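로봇 도입 예산, 본체 가격표만으로는 세울 수 없다
중소 제조·서비스 현장의 설비 계획, 항목별 점검

2021년 2월 7일

협동로봇 도입을 검토하는 중소 사업장이 늘면서 예산 편성 방식에 대한 논의도 구체화되고 있다. 종전의 품의서는 로봇 본체의 견적 한 줄로 끝나는 경우가 많았으나, 최근에는 말단장치와 배선, 작업면 정비, 교육 시간까지 별도 항목으로 기재하는 사례가 확인된다.

산업용 섬유 임가공 업체 부르크홀름(Wurkholm)은 지난해 12월 원단 취급 공정의 설비 계획을 확정하였다. 이 회사는 당초 로봇팔 두 대의 구매비만을 반영하였다가 심의 과정에서 계획서를 다시 작성하였다. 수정된 계획서는 31개 항목으로 구성되어 있으며, 본체 구매비는 그 가운데 두 항목에 해당한다. 나머지는 그리퍼와 예비 부품, 케이블 및 고정구, 작업대와 바닥 정비, 안전 점검, 시운전 인건비 등이다.

회사가 가장 오래 검토한 부분은 말단장치였다. 천은 단단한 부품과 달리 잡는 위치와 힘에 따라 형태가 달라지므로, 기성 그리퍼가 공정에 맞는지 사전에 판단하기 어렵다. 부르크홀름은 공급사 마르케티(Marchetti)와 루도라(Ludora)로부터 각각 제안서를 받았다. 마르케티의 안은 완제품 그리퍼를 일괄 납품하는 방식이고, 루도라의 안은 기본 구동부를 공급한 뒤 브래킷과 집게 부분을 현장에서 교체하는 방식이다. 초기 비용은 후자가 낮았으나 조립과 조정에 투입되는 내부 인력의 시간이 문제로 지적되었다.

회사는 두 안을 같은 기준에서 비교하기 위하여 내부 인건비를 환산해 합산하였다. 조정 작업에는 담당 인력 기준 85시간을 배정하였고, 이를 구매비와 같은 표에 기재하였다. 최종적으로는 루도라의 안이 채택되었으며, 소모성 부품의 재고를 확보한다는 조건이 붙었다.

시험 기간의 산정도 쟁점이었다. 생산 부서는 설치 직후 가동을 요구하였으나 설비 부서는 40일의 시험 기간을 제시하였다. 계획서에는 설비 부서의 의견이 반영되었다. 이 기간에 발생하는 원단 손실과 기존 수작업 라인의 유지비 또한 예산에 포함되었다.

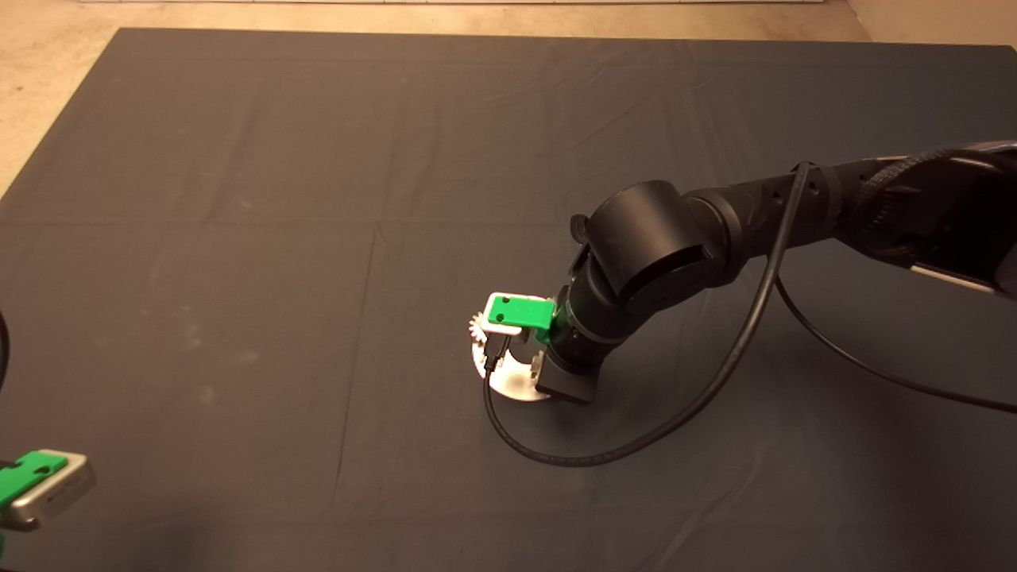 자문을 맡은 브룬도넨트(Brundonent)는 케이블 관리 비용을 별도로 편성할 것을 권고하였다. 팔의 움직임에 따라 배선이 당겨지거나 작업물에 닿을 수 있는 공정에서는 보호 슬리브와 고정 클립, 여유 길이의 확보가 필요하다는 것이다. 권고에 따라 부르크홀름은 해당 항목을 본체 부속품에서 분리하고 교체 주기를 점검표에 기재하도록 하였다. 항목당 금액은 크지 않으나, 누락될 경우 설치 단계에서 추가 품의를 올려야 하고 그만큼 일정이 늦어진다.

작업면에 대한 지출은 상대적으로 소홀히 다루어지는 항목이다. 천을 펼치는 면의 색상과 평탄도, 조명 조건은 인식 장비의 성능에 영향을 준다. 부르크홀름은 조명 교체비를 설비 예산에 포함할지 시설 예산에 포함할지를 두고 두 차례 협의를 거쳤으며, 결국 설비 예산으로 처리하였다. 향후 공정을 이전할 때 비용의 귀속을 명확히 하려는 판단이다.

유지보수 계약의 범위 역시 사전에 확인하여야 한다. 루도라와의 계약은 구동부와 제어부를 대상으로 하며, 현장에서 제작하거나 변경한 부품은 보증에서 제외된다. 회사는 이를 감안하여 첫해 예비비를 따로 설정하고, 부품 교체 이력을 분기마다 정리하여 다음 연도 예산의 근거 자료로 사용하기로 하였다.

계획서 전문은 부속 서류를 포함하여 262쪽에 이른다. 소규모 사업장이 같은 분량의 문서를 갖추기는 어려우나, 항목 구분표와 시험 기간 산정표는 규모와 관계없이 작성이 가능하다. 부르크홀름은 두 번째 공정에 대한 견적 요청서를 준비하고 있으며, 요청서에는 공급사가 케이블과 고정구의 단가를 본체와 구분하여 제시하도록 하는 조항이 추가되었다.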